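FLOSTTON BASIN MOORERS' ASSOCIATION

Minutes of the spring general meeting, held in the back room of the lock cottage, 2 May 1999

Present: the Chair; the Secretary (minutes); the crews of Mirura, Kirkar and Nagano; most of the north bank; the usual half of the south bank.

Apologies: the other half of the south bank, who could be seen through the window painting.

1. Minutes of the last meeting
Agreed as a true record, after the word "shouted" was changed to "remarked" in item 4. The Secretary wishes it noted that the word was "shouted".

2. Matters arising
The missing windlass has been returned. It was in the Chair's boat. The Chair thanked everyone for their patience and moved to the next item faster than is usual for the Chair.

The noticeboard still has no glass. The price of glass was discussed at the last meeting, and at the one before that. Perspex was mentioned and met with the customary silence.

3. Water point
The tap on the north bank drips. The tap on the south bank does not drip, or do anything else. The south bank asked whether the drip could be shared. Kirkar explained that the two taps are on one pipe and that the fault is most likely at the elbow under the coal bunker, where it was repaired in the winter by a person with a bicycle inner tube. That person, who was present, said it had been a temporary measure and that the rest of us had been told so at the time.

Agreed: Kirkar to dig up the elbow. The person with the inner tube to help, and to bring something other than an inner tube.

4. Money
The balance stands at £749. The quotation for the pump-out machine is £800. The Chair invited suggestions as to how the gap might be closed and received a great many, of which the following were printable: raising the mooring fee, lowering the pump-out machine's expectations, a raffle, a sponsored silence (proposed by the north bank, for the south), and asking the supplier to knock a bit off. The Secretary asked whether anyone had tried the last of these. It had not occurred to us.

Agreed: the Secretary to ring the supplier and sound poor. Failing that, a raffle at the June open day.

5. Generators
The rule is that engines and generators go off at eight in the evening. Mirura said that its generator is so quiet that it could hardly be said to be on. Several neighbours disagreed, one at length. A demonstration was proposed and, unfortunately, seconded. The meeting adjourned to the bank, where the generator was started. On returning, the meeting found that it could follow the rest of the agenda only by leaning in.

Agreed: the rule stands. Mirura to turn it off. Mirura to turn it off now.

6. Ducks
Brief discussion. The bread question was raised again and we are no nearer. A member from the south bank, who had come in for the biscuits with paint on both hands, spoke movingly about peas.

No decision.

7. Winter moorings
There are 3 places against the high wall and more boats than that wanting them. Past practice has been first come, first served, which has led to boats arriving in what can only be called late summer and refusing to move. Kirkar proposed drawing lots. Nagano proposed that boats already against the wall should be left out of the draw and simply stay there. It was pointed out that Nagano is against the wall. Nagano said this had no bearing on the matter.

Agreed: lots to be drawn at the autumn meeting, out of a bucket, with a clean one to be found beforehand.

8. Towpath hedge
The hedge has been cut. It has been cut by two different people on two different days to two different heights, and there is now a step in it by the rubbish bins. The person responsible for the lower half feels that the upper half should come down. The person responsible for the upper half feels that it is a hedge. The Chair suggested leaving it to grow, which it will do without any help from us.

9. Keys to the shower block
There should be 2 keys. Last autumn there was one, and since March there have been five, none of which fits properly. Members are asked to stop having copies made from copies. The original is the one with the cork on it. If you have the cork but no key, please see the Secretary, who has a key with no cork and has been wondering.
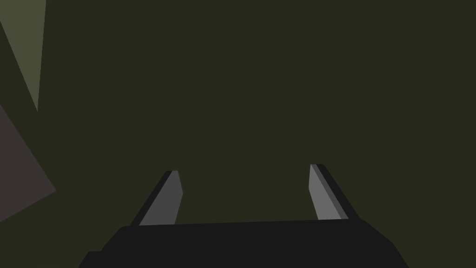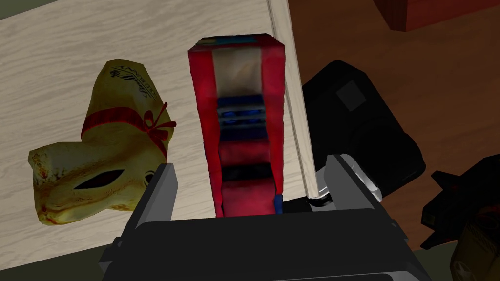
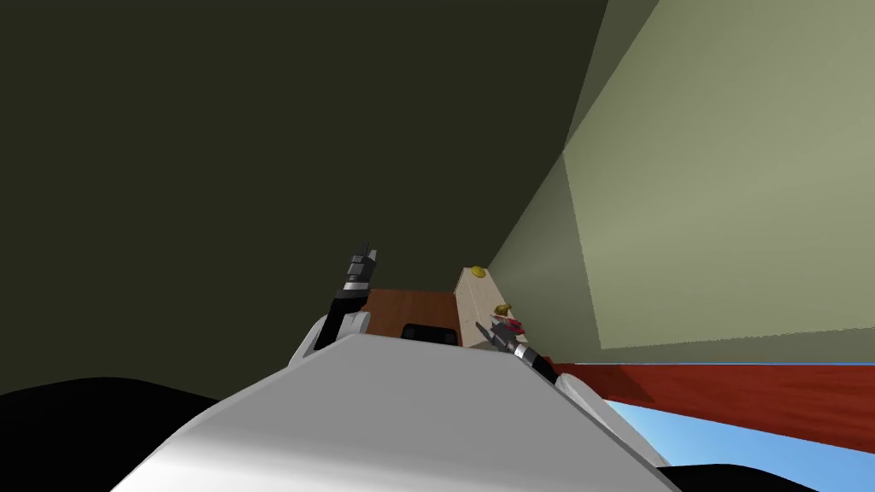
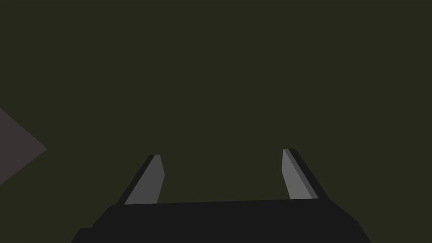

10. Nagano's trim
Nagano has been leaning towards the bank for some weeks, and passing walkers have begun to knock and mention it. The crew put the lean down to a delivery of coal, all of which was stowed on one side because the other side is where the books are. The Chair said that a slight lean was a private matter, but that if it carried on the boat would end up like the gold foil rabbit in the second picture, flat on its side on a board and unable to do anything for itself. Nagano considered this unkind, and also asked whether the rabbit was chocolate. It was confirmed that it was. Kirkar offered to help shift coal on any dry evening. Mirura offered a spirit level, then withdrew it on learning how far along the bubble would go.

Agreed: coal to be moved before the open day. Books may stay where they are, provided no more are bought until it is.

11. Any other business
The open day needs someone to paint the arrows. The south bank, being already covered in paint, was appointed in its absence.

A request was received for shorter meetings. There was not time to discuss it.

12. Next meeting
After the open day, same room, if the chairs have been returned by then. Members borrowing chairs are reminded that the Association owns the ones with the green tape.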